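Die Batterie ist nicht das Problem

Wer im Frühjahr in eine Motorradwerkstatt kommt, hört fast immer dasselbe Gespräch. Die Maschine springt nicht an, der Kunde hat die Batterie in Verdacht, und zehn Minuten später steht eine neue auf dem Tresen. Ich habe lange genug selbst so eingekauft, um darüber schreiben zu dürfen. Inzwischen halte ich diese Gewohnheit für teuer und in vielen Fällen für falsch.

Mein eigenes Motorrad ist ein Einzylinder mit 400 Kubik, ein Baujahr, in dem die Hersteller noch Kickstarter verbauten. Es steht von November bis März in einer Garage in Ilville, ungeheizt, mit Betonboden. In den ersten Jahren habe ich im Frühling jeweils eine neue Batterie gekauft und mich nicht weiter gewundert. Erst als die vierte in Folge schwächelte, habe ich den Ruhestrom gemessen. Er lag bei 50 Milliampere. Eine Batterie dieser Größe ist damit in gut einer Woche leer, egal was auf dem Etikett steht.

Schuld war ein nachgerüsteter Heizgriff, den ein Vorbesitzer direkt an Dauerplus gehängt hatte. Das Relais, das die Sache behebt, kostet weniger als ein Mittagessen. Veronika Kälin, bei der ich seit Jahren die Reifen wechseln lasse, hat es in einer Viertelstunde eingebaut und mir dabei erklärt, dass sie solche Fälle jede Saison mehrmals auf der Bühne hat. Die meisten Besitzer wollten trotzdem zuerst die Batterie getauscht haben.

Ich verstehe das. Eine Batterie ist ein Ding, das man kaufen kann. Eine Fehlersuche ist Arbeitszeit, und Arbeitszeit auf der Rechnung ärgert die Leute mehr als ein Ersatzteil. Die Werkstatt Rollance hat eine Zeit lang eine elektrische Durchsicht zum Festpreis angeboten und wieder gestrichen, weil sie kaum gebucht wurde. Gleichzeitig verkaufte derselbe Betrieb Lithiumbatterien, die ein Mehrfaches der Durchsicht kosteten.

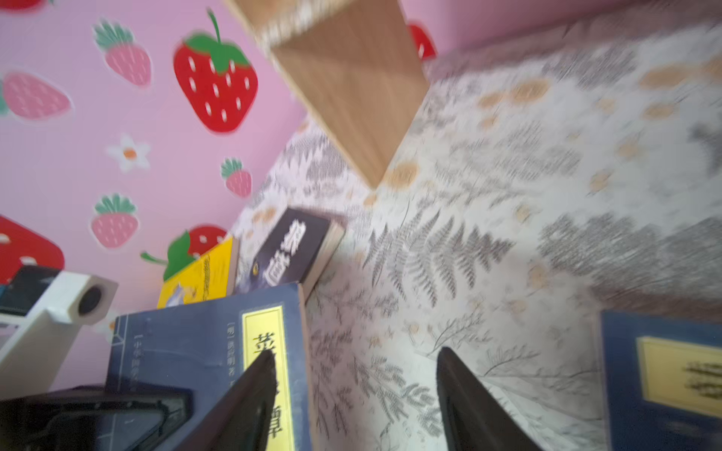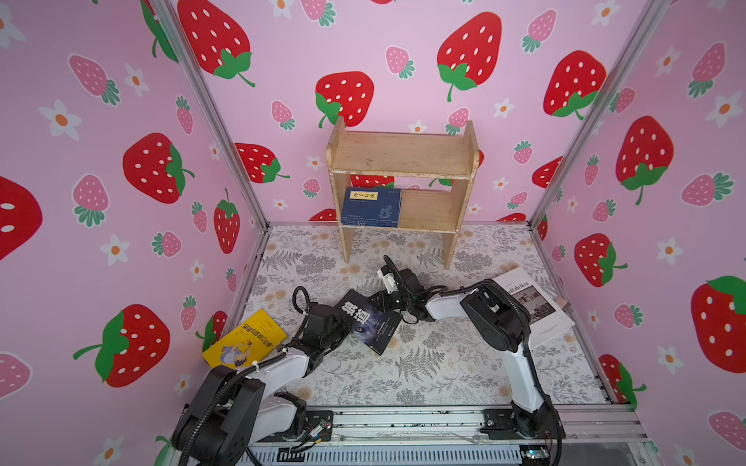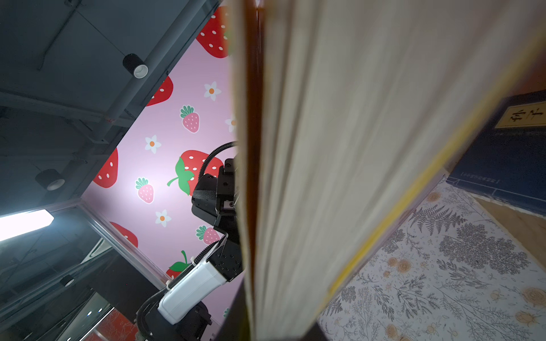 Bücher und Erdbeertapete, die mittlere Aufnahme zeigt auch das kleine Holzregal.

Gegen Lithium habe ich grundsätzlich nichts. Die Akkus sind leicht, sie altern im Stand kaum, und in einem engen Rahmen schafft der kleinere Block Platz. Wer Rennen fährt, spart an einer sinnvollen Stelle Gewicht. Aber die meisten von uns fahren keine Rennen. Ich lege im Jahr 4.000 Kilometer zurück, viel davon auf Landstraßen, mit Gepäck. Ob vorne unter der Sitzbank zwei Kilo mehr oder weniger liegen, merke ich erst, wenn ich den Akku zum Laden heraushebe.

Dazu kommt, dass ältere Ladesysteme nicht für diese Zellen ausgelegt wurden. Ein Regler, der bei hoher Drehzahl auf über 15 Volt steigt, bringt eine Bleibatterie zum Gasen und verkürzt ihr Leben. Eine Lithiumbatterie kann er ruinieren oder, wenn eine Schutzschaltung vorhanden ist, während der Fahrt abschalten lassen. Wer umrüstet, sollte vorher messen, was am Pol ankommt, im Leerlauf und bei mittlerer Drehzahl, mit eingeschaltetem Licht und ohne. In den Foren, die ich lese, steht das regelmäßig. In den Verkaufstexten steht es selten, und wenn, dann weit unten.

Auch bei Kälte gehen die Versprechen und der Alltag auseinander. Bei 6 Grad in der Garage dreht mein Anlasser mit einer gewöhnlichen AGM-Batterie zuverlässig durch. Der Lithiumakku eines Bekannten brauchte am selben Morgen mehrere Versuche, bis er warm genug war, um Strom abzugeben. Man kann sich daran gewöhnen und vor dem Starten kurz das Licht einschalten. Man sollte es nur vor dem Kauf wissen.

Mein Vorschlag ist deshalb bescheiden. Vor jeder neuen Batterie gehört ein Multimeter an die alte: Ruhespannung, Spannung beim Starten, Ladespannung, Ruhestrom. Das dauert mit etwas Übung eine Viertelstunde, und ein brauchbares Gerät liegt in jedem Baumarkt. Händler könnten diese Messung beim Verkauf gleich mit anbieten und auf den Preis anrechnen. Der Versandhandel Hrynyshyn legt seinen Akkus immerhin ein Blatt mit den vier Werten bei, die man notieren soll. Das ist wenig Aufwand und erspart vermutlich einige Reklamationen.

Was ich mir außerdem wünsche, sind Massepunkte, an die man herankommt. Bei meiner Maschine sitzt der wichtigste hinter dem Luftfilterkasten und war so oxidiert, dass der Anlasser auch mit voller Batterie müde klang. Abschleifen, Polfett, neue Schraube. Seither hält die Batterie, die jetzt drin ist, und sie war die billigste im Regal.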